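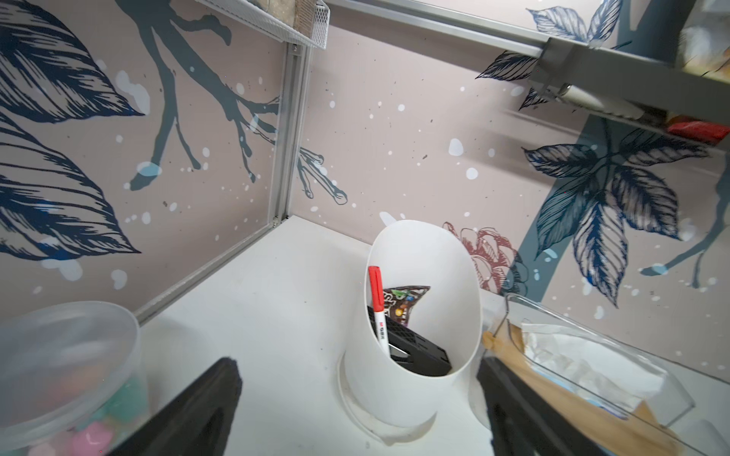

How to tidy a desk using a clear box with a wooden lid (and very little character)

My desk gets tidied in February and then again when I can't find the desk. What follows is the method I've settled on after several years of methods I did not settle on, including the one where everything went into a drawer and the drawer was declared full. It takes me 20 minutes if I don't stop to read anything.

You need a pen holder, one open tray, one clear box with a lid, and a trash can close enough that you can't pretend otherwise. If you're about to go shopping for the rest of a matching set, please don't. I've seen what happens. My brother-in-law, Raed Sabbagh, once bought so many small boxes to get organized that he needed a shelf for the boxes, and the shelf is now where he keeps his mail.

Step 1. Empty the pen holder

Start with the pen holder. It's the smallest job and it'll have the worst stuff in it. Tip it out on the desk. You're going to find a marker or two, something black and heavy that went in because it was roughly upright, and a candy wrapper. There's always a candy wrapper. I don't remember putting candy wrappers in mine, and I live with people who say the same thing.

Test every marker on scrap paper. If it squeaks, it goes. Don't put it back "for now." A dead marker put back for now will outlive you.

What goes back in: things you write with, and one pair of scissors, point down. A stapler is a desk item and can stand on the desk by itself like an adult. If your holder has one of those scooped fronts, the short things go at the front where you can see them and the tall things go at the back. I did it the other way for a long time and thought I'd lost every pencil I owned.

Step 2. Be rude to the open tray

An open tray is an invitation. Set one down anywhere in my house and by evening it'll contain a used tissue and a stick. I have no idea where the sticks come from.

Take everything out and sort it into two piles: things you've touched this week and things you haven't. The first pile can go back. The second pile either goes in the lidded box (Step 3) or out of the room. Tissues are not a pile. Tissues go in the trash, and if you're keeping one because it's wrapped around something, unwrap it and find out what. Tala Matar, who shares my desk two afternoons a week and has opinions about it, found an earring this way that she'd already replaced.

Wipe the tray before you refill it. Clear plastic shows every crumb, and a damp cloth is all it needs. Skip the scouring pad. Scratches don't come out and you'll be looking at them for years.

Step 3. Load the lidded box

The clear box is for things you want to keep near you but don't want to look at. Mine holds spare chargers, tape, a tin of thumbtacks and the instructions for a lamp. I bought it from a shop called Sundosby that sold nothing in any color, and the lid has a long slot through it for getting your fingers in.
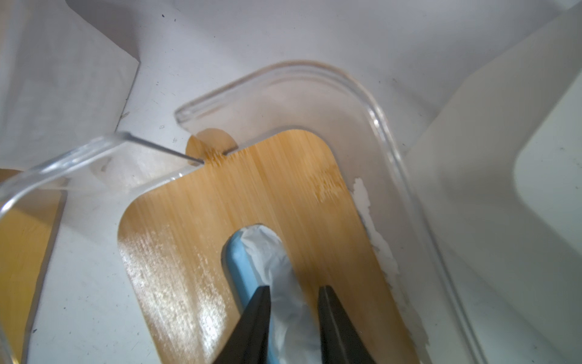

The slot is very handy and also a window, so think about what ends up underneath it. Put the flat, boring thing on top. If the last item in is something half wrapped in crumpled plastic, then a peek at half-wrapped crumpled plastic is what you'll get every time you sit down. I use a folded piece of plain card. You could use a notebook, if you have one you're not embarrassed by.

Pack heavy things first, loose things in the corners, and stop when you're a finger's width below the rim. I know it looks like there's room. A lid sitting on top of a pencil case is a tray, and we've already discussed trays.

While the lid is off, look it over. Bamboo is tough but the edges take a beating, especially any small tab or corner that gets grabbed a lot. If a bit has gone rough or splintery, rub it down with fine sandpaper, going with the grain, until it stops catching on your sleeve. Old glue or paint along the side usually comes off with a plastic card held almost flat. Go slowly and don't dig. I dug once, on a cutting board, and it now has what Tala calls a feature.

After that, a very thin coat of food-safe mineral oil on a rag, left overnight, wiped off in the morning. Do both faces. If you only oil the top, the lid may cup, and then it rocks on the rim like a bad restaurant table.

Don't soak it. Don't put it in the dishwasher. Lucinda Esposito at the office put hers through a full cycle, and she now has a very clean banana.

Step 4. Put the lid on properly

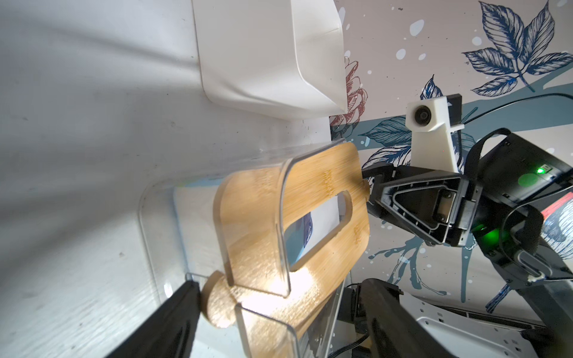
Getting a close-fitting lid on or off is mostly a matter of patience, which I'm short of. Don't yank straight up from the middle with the box half full. Hold the box steady, take the lid by whatever it gives you to hold, and lift one end before the other. A lid with a small wooden tab at one end and a round knob along the edge gives you two decent places to grab, so use the tab to start it moving and keep your other hand ready near the knob. With a lid that only has a slot, hook two fingers in and pull gently toward yourself while you lift.

Going back on, it's the same in reverse: set one end down, check that nothing is poking up, lower the other end. If it won't sit, something is under it. Pressing harder has never once been the answer, though I do check every time.

Check which way round the lid goes, too. If the tab faces the wall, you'll have to turn the whole box around to open it, and after three days of that you'll just start stacking things on top. I have stacked things on top. I speak with authority.

Step 5. Decide where everything lives

Pen holder at the back, in the middle, or on the side of your writing hand. Open tray beside it. Lidded box on the other side, far enough in that your elbow can't get to it. Leave the part of the desk right in front of you bare, including of coasters, which attract mugs.

If you have a second small tub of bits and pieces, the kind with a round rim and frosted sides, be firm about what it's for and write that on a label. Frosted plastic lets you know that there's something pink in there and refuses to say more. I left mine unlabeled and have opened it around 900 times looking for the eraser.

Keeping it this way

Once a week, empty the open tray. That's all. The pen holder can go a month, and the lidded box can go until you need a charger and come up with the lamp instructions.

A few things people have asked me since I put up the first version of this page:

Will a bamboo lid warp in a bathroom? It might. I keep mine out of there. Frans Wouters keeps cotton swabs in one and reports that it "mostly closes."

Can I use a cutting board as a lid? If it fits inside the rim and has a slot or a handle to lift it by, go ahead. Wash off the onion first.

What about the wires? That's a separate page, and I'm not in the right mood to write it. Qusai Hamdan has lent me a bag of Velcro ties and would like the leftovers back by spring, so it'll have to be before then.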